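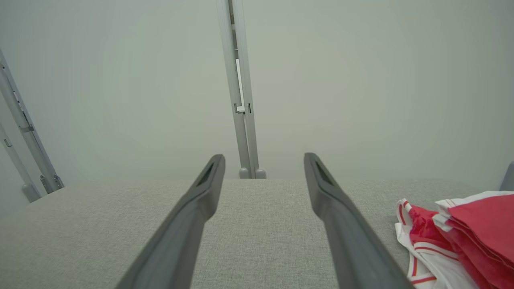 # futar-fold

Hi! This is the repo and data card for Futar, the arm I've been building in the back half of a shared workshop. It handles clothes. Slowly, and with a lot of opinions about collars, but it handles clothes. 12 stars · 3 forks · 5 comments

## What's in the data

There are 200 episodes in this first drop, all recorded from the little camera at the wrist, so you get both fingers in view and whatever is lying on the gray fabric. I like the fabric top a lot. Bare tabletop made the fingers skate when they tried to get under a hem, and the fabric gives just enough that they can press down a bit and scoop.

Clothes are whatever I had, folded or rumpled. The red stuff is my favorite to work with (it stands out so nicely against all that gray!) and the white with red stripes is the hardest, mostly when it ends up tucked against something red and the labels have to decide where one piece stops.

- `episodes/` has the wrist video and joint positions
- `labels/` has garment outlines, done by hand, every 39th frame
- `bad/` has 19 episodes I wouldn't train on but didn't want to delete

## The build

The frame is slotted aluminum extrusion, bought as offcuts, with brackets at the joints and rounded feet at the bottom. Check the bracket screws before every session. Mine work loose and then the calibration drifts and you spend an evening blaming your code. The fingers are version 2, dark gray, with a slot near each tip. Version 1 was thicker and couldn't get between two layers of a T-shirt to save its life.

Controller code started as a fork of Levska, which Revathi Rajan wrote for her own arm and let me pull apart. The calibration script is called `karpenko.py` for reasons lost to time, please don't rename it, three other things import it.

## Known problems

Timestamps in the February episodes are off by one frame. Gripper width is in motor ticks and I haven't converted it yet. Lighting is soft and pretty even throughout, so don't expect a model trained on this to cope with a sunny window.

## Using it

Run `setup.sh`, then `play.py` with an episode number. If playback stutters, drop the video scale to half. Issues are open, and if you get the sleeves working please tell me how!

4 shares · 5 comments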